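Print | E-mail

The Gray Years

Luzius Tanner opened his knitwear shop in Lastham with 60 sweatshirts and one color. Customers asked for red. He gave them gray – and four years on he still does.

Plain sportswear lasts when the cloth forgives wear. Tanner washes every sample before he orders, and turns most mills down. A light gray heather, mottled and a little fuzzy, is the kind he keeps going back to. He plans to add navy in July.
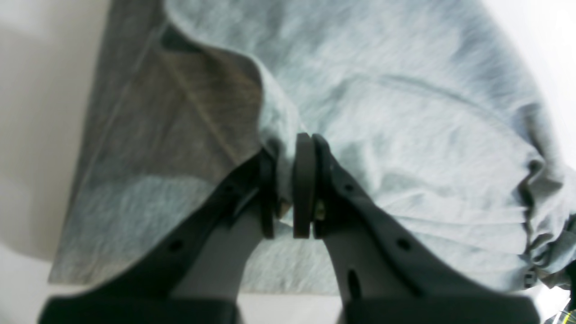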